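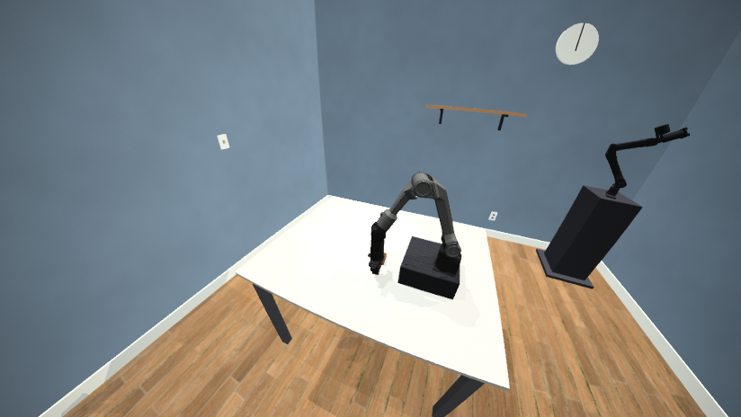 Two arms in one room, one on the table and one on its pedestal. All simulated.

My mother-in-law asked me on Thursday when she can buy a robot that tidies the kitchen. She knows that I work with machines, so she thinks I must know the date. I told her I would write down my answer, and since I have not written on this blog since February, here it is for everybody.

My job is in the packing hall of Fornmont, where we fill boxes with spare parts for coffee machines. Before that I was 12 years in a furniture store, mostly in the stockroom. So I am not a scientist. But two evenings per week I follow a course on robot programming, given by Viorica Krasniqi, and there we work in a simulator. You get a room, a table, an arm, and something small to pick up. It looks like a very easy life for the arm.

The first exercise took me three evenings. The arm must come down over a small object, close the fingers, and lift. My program missed it on the left, then missed it on the right, then pushed it across the table like a cat does. When I finally had the fingers in the correct place I called my wife to come and look, and she asked what it was for.

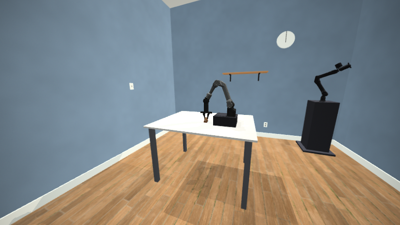 What I mean by a chore

A chore is a long chain of small things, and most of them we do without noticing. Take the dishwasher. You open it, you see that one cup has water standing in the bottom, you tip it, you move the big pan to reach the forks, you remember that the blue bowl belongs to the neighbor. My mother-in-law does this while she is talking on the phone. For a machine every piece is a separate problem, and somebody must solve it.

At Fornmont we had a trial of a sorting cell from a company named Tustix. It was made to take rubber seals from a bin and put them in trays. With one type of seal it was good, and it could do more than 2,000 in a shift. Then purchasing changed the supplier and the new seals were a little bit sticky. Two came up together, sometimes three. My colleague Elias Smadi stood beside the cell for a week and separated seals with his thumb. He is a patient man, but he said some words in that week.

I don't tell this to laugh at the machine. The same cell is still with us, it has new fingers and it works with the dry parts. I only want to say that "it can pick" and "it can do the job" are very far from each other, and the films on the internet show mostly the first one.
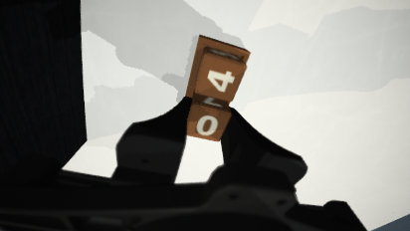
Back to the kitchen, then. I think that stacking is a good test for the household, much better than dancing or walking on stairs. Plates, towels, plastic boxes with lids, everything at home goes on top of something else. In our blocks exercise the gripper holds only the lower block, the one with the 0, and the block with the 4 lying on its side just sits on top and sticks out a little to the right. Now think of this with two soup bowls and a real floor under them. I would hold the upper one with my other hand, as you would also do. Aldana Figueroa, who sits next to me in the course, has the opinion that two arms will solve most of it. I am less sure – two arms can also bump into each other, and the price is double.

So what do I answer to my mother-in-law? For vacuuming she can have something today, and she has it already, it is stuck under the sofa most afternoons. For folding towels, if they are all the same size and she is not in a hurry, maybe in 6 years. For her kitchen, with the drawer that opens only if you lift it, I would not wait. She should ask my brother-in-law, he lives upstairs and eats there every day.

Next time I want to write about the second part of the course, where we must teach the arm to put a thing down gently. I have already dropped it many times.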